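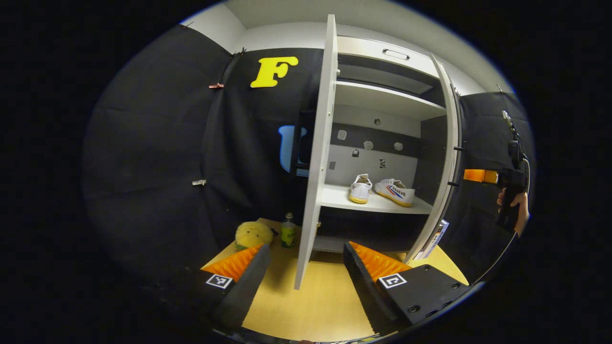
When should a mod pack lock a region behind a boss?
When the player would otherwise wander in, die in four seconds and blame your pack for it. A lock is a way of telling people they aren't ready, and it only works if they can find out what "ready" means without opening a wiki.

Pack Design, Unit 2: Gates and Progression
Aleksandra Jakubowski
29/08/2026
12 comments | 173 shares

Read this before the workshop. If you read it during the workshop I will be able to tell.

Three kinds of gate

Hard gates. The door does not open until a flag is set. Cheap to build and easy to test. Players hate them on sight and then rely on them completely.

Soft gates. The door opens, and everything behind it hits very hard. Good players slip through early and feel clever. Let them. In the Tukurholm pack, which we'll be pulling apart all term, the salt mines are a soft gate, and people have been sneaking in for the pickaxe since the first public build.

Recipe gates. The region is open but the stuff in it is useless until you can smelt it, cut it or stop it from setting you on fire. These are the ones you will get wrong, so most of the workshop goes to them.

Where recipe gates break

A pack is a pile of mods by authors who have never met. Each one balanced their own ore against their own furnace. Put them together and somebody's harmless decorative brick turns out to be craftable back into nine of somebody else's endgame ingot. Our worked case is Dulby, a storage mod, loaded next to Rizvi, an alloy mod. On their own they behave. Together, in the version on the course drive, you can get from wooden tools to the final alloy in around 28 minutes without fighting anything. I found this out from a student, who had not been asked to look for it and was very pleased with himself.

The fix is dull. Dump every recipe to a text file, search for the gated item as an output, and read each line. Then search for it as an input, because loops go both ways. Then check the loot tables, which everyone forgets, including me last November, when I shipped a village chest with a boss key in it.

Quest text

Your quest book is also a gate, since plenty of people will do nothing it doesn't tell them to. Keep each entry to what to get, where to get it, and what it opens. Lore goes in a second tab. I know you have written a lot of lore.

Terms to know

Flag: a stored yes or no about a player or a world. Decide which. On a server, a world flag means one keen person unlocks the whole game for everyone at breakfast.
Sequence break: reaching step five before step three.
Softlock: the game still runs and you can't progress. If a key can fall into lava, it will.

For the workshop

Install the Brirnoreck starter pack with a fresh world. Pick one gate, name its kind, and try to get past it the wrong way. Bring a page of notes and the save file. Screenshots of your house don't count as notes, however nice the roof is.

Config conflicts are in Unit 3. Back up your save before you open that one.

Related
Unit 1: Choosing a Loader and Living With It
Unit 3: Config Files and Other Arguments
Reading a Crash Log From the Bottom Up
Loot Tables: A Short Apology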